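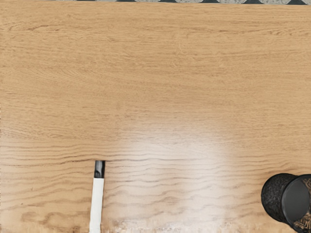
Tips for the small arm on the workshop table

My arm is a Poken, the two-finger model, and it puts pens and markers back into a cup. I look after it alone, so I write down what helps me.

Wipe the table before each session. Dust gets under the base and the arm begins to lean. A cloth with a little water is enough, then let the wood dry.

If the table is varnished, look for the bright spot of the lamp. My camera loses a white marker near such a spot. Move the lamp to the side, or hang baking paper in front of it – this cost me nothing and it works well.

Clean the finger pads with alcohol. Do not use oil near them. When the pads become shiny, change both together. I order mine from Krasniqi, part number 3314.

Tighten the two screws of the wrist by hand, and stop when you feel resistance. I broke one with a long key.

After changing pads, set the zero position again. Keep the old values on paper. Mine is 3129 for the shoulder and I compare it every time.

Lay the marker with the cap away from the arm. The cap is slippery and the grip is better on the barrel.

Sorcha Rankin from Clekholm wrote to me that she also puts felt under the cup, so it does not travel. I have not tried it yet.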